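Section 4. Fitting the wrist units and recording your first handling session

By the time you reach this section you should have two finished wrist units from Section 3, with the marker faces glued on and left overnight, and a Flerkimholm hub that lights up when you plug it in. If the hub does nothing at all, please go back to 3.6 before you go any further. Everything below was written for the Bavo build, and it works just as well for the older Vulley shells if you swap the short screws for the long ones.

Our handling sessions were done at home with soft, floppy things, and we'd encourage you to start the same way.

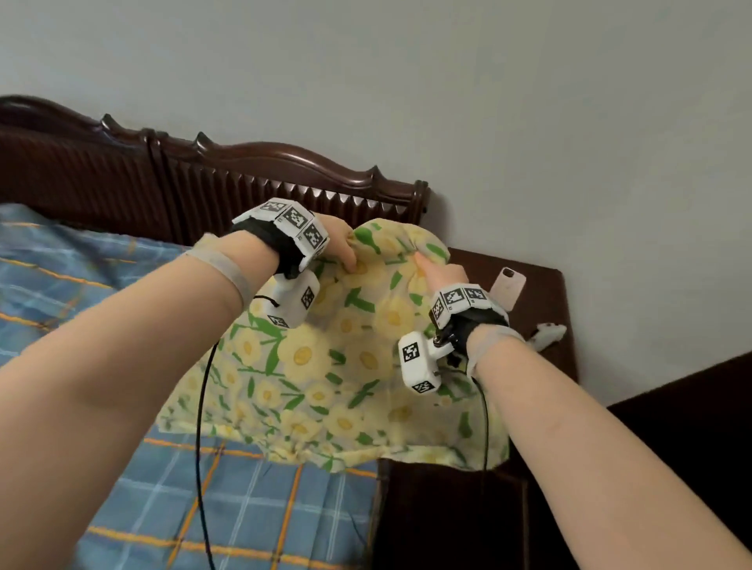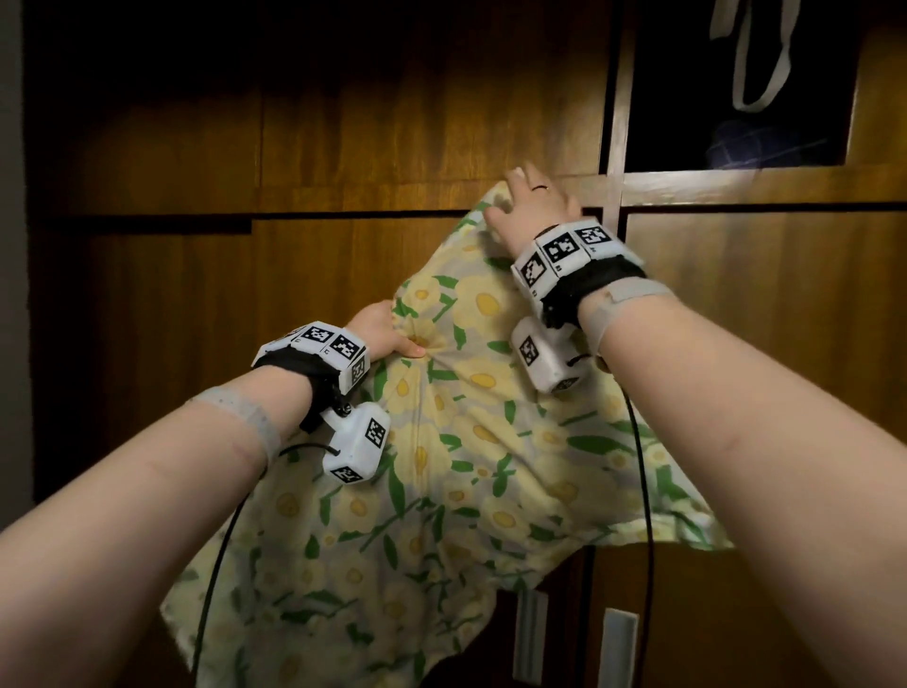
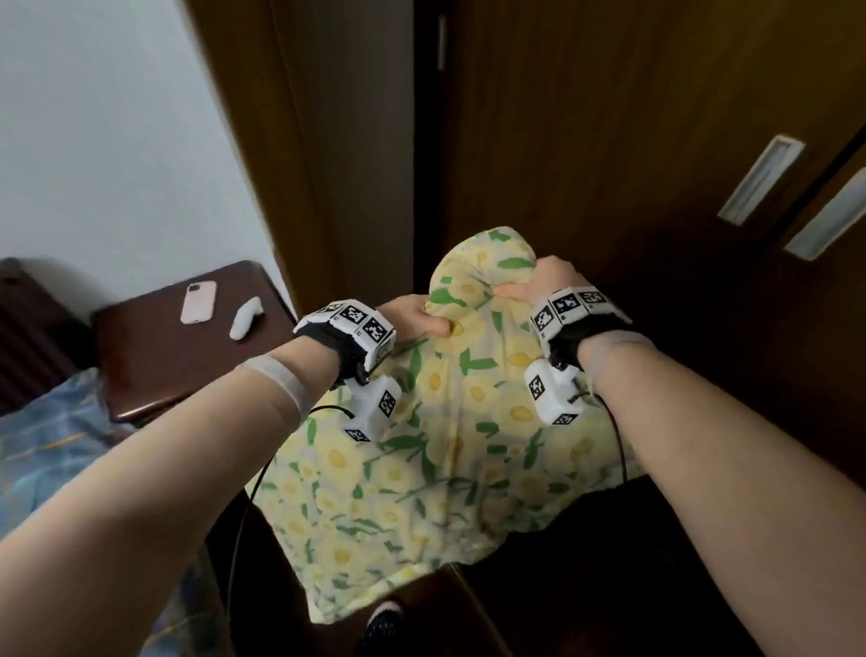
Both wrists fitted, one unit on top and one hanging below, with a cable from each lower unit.

Can I record with only one wrist unit if the second one isn't built yet?

You'll get a usable recording of that one hand, and it's a perfectly good way to check your hub and your markers while you wait on parts. The trainer in Section 6 expects a pair, though, and will skip any session that has a single wrist in it. Keep your one-handed recordings in the folder named "single" so they don't get mixed up with the real thing.

4.1 Before you start

Pick one room and one soft item to begin with. Pillowcases are good, so are tea towels and T-shirts. Craig Paterson did his first evening with a fitted sheet and has asked me to tell you all not to, and having tried to help him sort out that recording I'm inclined to agree. Roll up your sleeves or wear short ones. Take off anything chunky at the wrist, such as a watch or a bracelet, and clear a path for your feet, because you'll be looking at your hands and very little else.

You will need:

Both wrist units
Both cables (the straight ones; the coiled ones tug)
The two stretchy forearm bands
The hub, charged
A soft dry cloth

4.2 Putting the units on

1. Slide a forearm band onto each arm first, up past where the strap will sit. It is surprisingly awkward to do this afterward, and I have done it afterward more times than I'd like to admit.

2. Lay the left unit on top of your left wrist with the lower unit hanging on the palm side. The left one has the notch in its base plate. If you built yours before July, there's no notch, so put a dab of nail polish inside the strap.

3. Close the strap until it's snug. Turn your hand palm up, then palm down. The unit should travel with your wrist and not lag behind it.

4. Do the same on the right. This is the fiddly one if you're right-handed, and it's fine to ask somebody to hold the strap for you.

5. Plug a cable into each lower unit and let it hang freely. Leave enough slack that you can reach above your head without feeling a pull.

6. Wipe every marker face with the dry cloth. Fingerprints show up as gray smears and the software is fussier about them than you'd expect.

Caution: Don't tighten the strap to cure a wobble in the lower unit. A wobble there nearly always comes from the bracket screw. Take the unit off, give the screw a quarter turn and try again.

Caution: Stop if your fingers tingle or feel cold. Loosen both straps, have a cup of tea, and start over with one less notch.

4.3 Checking the markers

7. Switch on the hub and open the Skinner viewer on your computer. Each marker it can read gets a green outline.

8. Hold both hands out in front of you at chest height and turn them slowly, the way you'd warm them at a stove. Outlines will come and go as faces turn away. That's normal. What you're looking for is at least one green outline on each wrist at all times.

9. If a wrist goes dark altogether, look at your lighting before you blame your glue. A lamp right behind you throws your own shadow over your hands. Angus Forsyth moved his lamp to the other side of the room and cured in ten seconds what he'd been sanding and regluing for a weekend.

Note: Glossy tape over the markers will protect them, but it also catches the light. Matte tape is worth the extra trip to the store.

4.4 Recording

10. Press the hub button once. Wait for the double beep, then hold still for a slow count of three.

11. Pick up your item, handle it as you would on any ordinary day, and put it down again. Please don't perform for the camera! Slow, careful, theatrical folding teaches the arm to be slow and theatrical, and we've all had quite enough of that.

12. Keep each recording under 77 seconds. Longer ones are split automatically, and the split tends to land in the middle of the interesting bit.

13. Press the button again and wait for the single beep before you touch the cables.

Aim for 14 good recordings of one item before you move on to the next. Our shared set now holds over 2,000, so there's no need to wear yourself out trying to build a library in one sitting.

Note: If a cable snags during a recording, finish the movement, stop, and mark that one as "snag" in the viewer. We do use them.

4.5 Taking everything off

14. Unplug the cables at the hub end first, then at the wrist.

15. Open the straps and set the units down with the markers facing up.

16. Copy your recordings over before you shut the hub. It keeps only the last 21, and the oldest go without any warning.

Charging and storage are covered in Section 5.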